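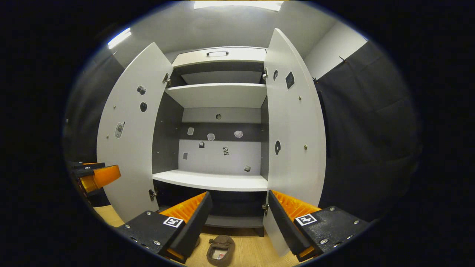 Clalora 双门柜,两扇门都打开。上面是抽屉,抽屉下面是隔板。

Clalora 白色双门柜使用评价:用了 10 个月以后

作者:Roos Van Rooij

先说明一下,中文是我的第三种语言,写得慢,有的词是查了词典才敢用的。家具的词尤其难,比如“铰链”和“合页”,我问过两个朋友,他们的回答不一样。下面我都写“铰链”。如果哪里写得奇怪,请在留言里告诉我,我会改。

柜子放在我的工作室里。我在工作室修旧书,也教一点装订课,所以东西很杂:纸、布、线、胶、刀、压书用的铁块,还有相机、充电线、旧手机这些跟书没有关系的东西。以前它们都放在开放的架子上。开放的架子拍照好看,可是每个星期都要擦灰,而且纸的边会变黄。我想要一个有门的柜子,白色,不要太深,里面最好有一个抽屉。

我找了很久。最后比较的是两个:Clalora 的这一款,和 Postma 的一款。Postma 的卖 224 欧元,Clalora 的卖 270 欧元。两个样子很接近,都是白色,都是两扇门。差别主要在里面。Postma 只有隔板,没有抽屉,如果要抽屉需要另外买一个盒子放进去。Clalora 的抽屉是装在柜子里面的,在门的后面,要先开门才能拉抽屉。有的人不喜欢这样,觉得多一个动作。我喜欢,因为门关上以后外面很干净,而且学生来上课的时候不会随便去拉抽屉(里面有刀片)。

我是在 Cemside 的店里看的实物,后来在那里下的单。送货要另外付钱,我觉得有一点贵,但是我没有车,没有别的办法。

一、安装

箱子很重。送货的人只送到楼门口,这一点下单的时候写了,是我自己没有看清楚。我和 Kristof Dijkstra 一起抬上去的,他也在这层楼工作,做版画。抬到一半我们休息了两次。

说明书只有图,没有字。对我来说这是好事,因为不用猜是哪一种语言。图画得清楚,大部分步骤看一遍就懂。只有一步我们做错了:装抽屉的滑轨。左边的滑轨和右边的滑轨看起来几乎一样,图上只用一个很小的字母区分,我们把它们装反了。装反以后抽屉也能放进去,但是推到最后会卡住,还留一条缝。我们以为是抽屉的问题,拆了抽屉,又装,还是一样。后来 Kristof 把滑轨拿下来放在桌上并排比较,才看到小轮子的位置不同。

如果你也要装,建议先把两根滑轨用铅笔写上“左”和“右”,再拧螺丝。

背板是薄的,要从后面插进一条槽里。这一步需要两个人,一个人扶住侧板,另一个人慢慢推。我一个人试过,推到一半它就弯了。弯了不要用力,拿出来重新来就好。

门是最后装的。每扇门有两个金属铰链,一个靠上,一个靠下。铰链上有调节用的螺丝,可以让门往左右移一点,也可以往里往外移一点。我花了很多时间在这里,因为我的地板不平。先要把柜子垫平,再调门;我一开始没有垫,调好了门,过了两天又歪了,白费了工夫。垫平以后再调,就一直很稳。

工具方面,箱子里有一把小的六角扳手,十字螺丝刀要自己准备。我不建议用电动的,板子的边比较脆,电动螺丝刀力气太大,容易把孔拧坏。我们就是在底板上拧坏了一个孔,后来用木胶和牙签补的,现在看不出来。

从开箱到全部装好,我们用了一个下午。中间有喝咖啡的时间。

二、门

门比我想的要好。

两扇门可以开得很大,Clalora 的说明上写的是 100 多度,我没有拿量角器去量,但是站在柜子正面拿东西的时候,门完全不挡手。拉抽屉的时候这一点很重要。以前在朋友家见过一个柜子,门只能开到直角,里面的抽屉每次拉出来都会刮到门,时间长了门的内侧有一道一道的痕迹。我的没有这个问题。不过有一个条件:柜子的两边要留一点空。如果一边紧贴着墙,那一边的门就开不到最大,抽屉可能会碰到。我右边留了一个手掌的宽度,够用。

右边的门上有两个小的圆形金属拉手,一个在上面,一个在比较低的位置。店里的人说低的那个是给坐着的人或者小孩用的,我不知道是不是真的,但是我坐在矮凳上整理东西的时候确实会用低的那个。拉手很小,圆圆的,手上有胶的时候不太好抓。我后来习惯用小拇指勾一下。如果你的手指比较粗,或者关节不好,我建议你先去店里试一试。换成大一点的拉手也可以,在 Usum 可以买到很多种,买之前请看清楚螺丝的长度。我买过一对,螺丝太长,拧到最后还是晃,就退了。

铰链没有缓冲。这是我最大的不满意。270 欧元的柜子,我觉得应该有缓冲。门关得快的时候会有“啪”的一声,在安静的房间里很响。我在门框里面贴了小的透明胶垫,好了很多,但是胶垫会掉,我已经换过一次。Postma 那一款我在店里开关过,它的门是慢慢关上的。所以如果你的柜子要放在卧室,或者你家有人白天睡觉,请考虑这一点。

门的里面我贴了贴纸。有一个是相机的形状,有一个是手机的形状,贴在左边的门上;右边的门上也有几个深色的。我写这个是因为很多人问过我:白色的面贴了东西以后会不会坏?我的经验是这样的。小的贴纸,背面是普通胶的,撕下来没有留下痕迹。我为了写这篇文章特意撕了一个试试。纸胶带也没有问题。但是有一种很厚的双面胶,我用来贴挂钩的,撕下来以后留下一块发黄的胶,用温水擦不掉,要用一点食用油放一会儿,再用布擦。漆没有掉,可是那个地方现在比旁边亮一点。从侧面看能看出来。

所以我的建议是:贴纸可以贴,挂钩不要贴。门也不适合挂重的东西,我试过在门里面挂一把长尺和一把剪刀,过了一个月,那扇门往下低了一点点,要重新调铰链。

三、里面

抽屉在最上面。前面的板子是白色的,中间有一个细长的横的金属把手。把手很好用,比门上的圆拉手好用得多,四个手指都可以放上去。我常常想,为什么门上不用同样的把手呢?也许是为了外观。

我把最常用的小东西放在抽屉里:折纸用的骨刀、针、蜂蜡、铅笔、刀片。抽屉没有分格,需要自己做。我用灰纸板做了几个没有盖子的盒子,正好我的工作就是做盒子。不会做的人可以用装茶叶的纸盒,把高的剪低就可以。抽屉不深,放不下竖着的瓶子。

抽屉能拉出来多少,我要说一下。它不能全部拉出来,最后面有一段留在柜子里。放在最后面的东西要伸手进去拿。我把不常用的针放在后面,常用的放在前面,习惯以后就不觉得麻烦了。可是我知道有的人对这个很在意。如果你习惯了厨房里那种可以全部拉出来的抽屉,你会觉得它有一点旧式。

抽屉装满以后,推拉的时候声音变大,但是没有变重。有一次我把两块压书的铁块也放进去了,第二天滑轨发出一种让人不舒服的声音,我马上拿出来了。铁块现在放在地上。

抽屉下面是隔板,也是白色的,和柜子里面一样宽。隔板下面比较暗,如果你的房间只有一扇窗,放在下面的东西会看不清楚。白色的里面比木头颜色的里面好一些,光会反射一点,但是到了冬天下午四点以后,我还是要拿一个小灯才能找到东西。我后来买了一个充电的小灯条,贴在隔板下面,用的是磁铁和一块小铁片。那个地方贴双面胶我不担心,因为看不见。

隔板上我放过很多种东西,最后留下来的是纸。纸很重,很多人不知道。一叠大张的纸放在隔板中间,几个月以后隔板会弯。我把纸分成两叠,放在左边和右边,靠近侧板,中间放布和线。到现在为止,我用一把直尺靠在隔板上看,中间没有缝。如果你要放书,我觉得也应该这样:重的在两边,轻的在中间。

隔板的前边封得很好,没有毛刺。后边没有封,能摸到粗糙的板芯。平时看不见,可是如果你那里很潮湿,我会担心。我的工作室在楼上,比较干,六月最热的时候窗户都开着,没有发现变形。我不能说放在浴室里会怎么样,我没有试过。

四、气味和清洁

刚拆开的时候有气味。不是很刺鼻的那种,像新的鞋盒。我把门打开放了两个星期,每天通风,然后才把纸放进去,因为纸会吸收气味,客人的旧书更不能有奇怪的味道。两个星期以后,把头伸到柜子里还能闻到一点点,站在外面就闻不到了。三个月以后完全没有了。

白色容易脏,这是大家都知道的。外面最脏的地方是门的边和拉手的周围,因为手常常碰到。我用湿布加一滴洗碗的液体,擦完再用干布擦一遍。不要用那种白色的“魔术海绵”,我在侧面用过一次,擦得很干净,但是那块地方变得不光滑了,灰更容易停在上面。

白乳胶滴在隔板上,干了以后可以用指甲推掉。墨水不行。我有一次打翻了一点印章的墨,马上擦,还是有一个淡淡的印子,现在上面放着一盒线。

五、稳不稳

空的时候不太稳。两扇门一起开到最大,抽屉也拉出来的时候,我感觉它想往前面走。箱子里有固定在墙上的配件,请一定要装。我的墙是旧的砖墙,配的塑料塞子在里面会转,我换了长一点的。装好以后,我用力拉门,它不动。

如果你是租房子,不能在墙上打孔,我会建议你买矮一点的柜子。Clalora 同一个系列里有矮的,也是两扇门,但是我没有用过,不能评价。

六、客服

安装以后我发现少了一个盖孔的小白帽。我写信给 Clalora,用英文写的,第二天就收到回信,问我要订单号和说明书上的零件号。过了一个多星期,信封来了,里面有一小袋,比我要的多。这一点我很满意。后来我又写信问有没有带缓冲的铰链可以换,他们回答说这一款没有,以后有没有也不知道。回答得很客气,但是对我没有帮助。

Kristof 说在 Usum 可以买到一种单独的缓冲器,是一个小圆管,装在柜子里面,门碰到它就会慢下来。我买了,还没有装,因为要在侧板上钻孔,我有一点害怕。装了以后我会在下面补充。

七、和 Postma 那一款比

有读者写信问我,如果再选一次会选哪个。我想了几天。

Postma 便宜一些,门关得安静,拉手大。隔板我觉得厚一点,不过我是用手捏的,没有量。没有抽屉。白色有一点偏黄,放在我的白墙前面不好看,放在别的房间可能反而好看。

Clalora 有抽屉,里面的地方安排得比较合理,白色很正。没有缓冲,拉手小,抽屉不能全部拉出来。

我还是会选 Clalora,因为我每天要用那个抽屉很多次,而门我早上打开,晚上才关。如果你只是想放衣服或者床单,不需要抽屉,我觉得 Postma 更适合,省下来的钱可以买几个好的布盒子。

八、几个小的建议

买之前量一下门前面的地方。我说的是门打开以后需要的地方,商品页面上只写了柜子本身的尺寸。我用报纸剪了一个和门一样宽的纸条,放在地上转一转,就知道会不会碰到桌子。

隔板先放在中间的位置用一个星期,再决定要不要换高度。换的时候必须先把上面的东西全部拿下来,我换了三次才满意,每次都把纸搬来搬去,很累。

铰链的螺丝用了一段时间会松一点。我大概每个季度拧一次,用手拧,拧紧就停。

旧的说明书不要扔。我把它折好放在抽屉最下面,后来找零件号的时候用到了。

评分

安装:中等。图清楚,滑轨那一步容易错。
门:好,可惜没有缓冲。
抽屉:好用,不能全部拉出来。
隔板:好,注意重的东西放两边。
清洁:容易,除了墨水。
价格:比我想付的高一点。

总的我给五分里面的四分。

补充

有人在留言里问抽屉的前板能不能换颜色。可以拆下来,从里面拧开螺丝就行,把手也要先拆。我没有刷过漆。那个面很光滑,我想要先用砂纸轻轻磨一下,不然漆会站不住(不知道中文能不能这样说)。

还有人问能不能把门反过来装,让有拉手的那扇门在左边。我看了铰链的孔,觉得不行,除非自己重新钻。拉手的孔也是已经钻好的。左手的人也许会觉得不方便,我的学生里有一位是左手的,她开门的时候换手,她说习惯了。

缓冲器还没有装。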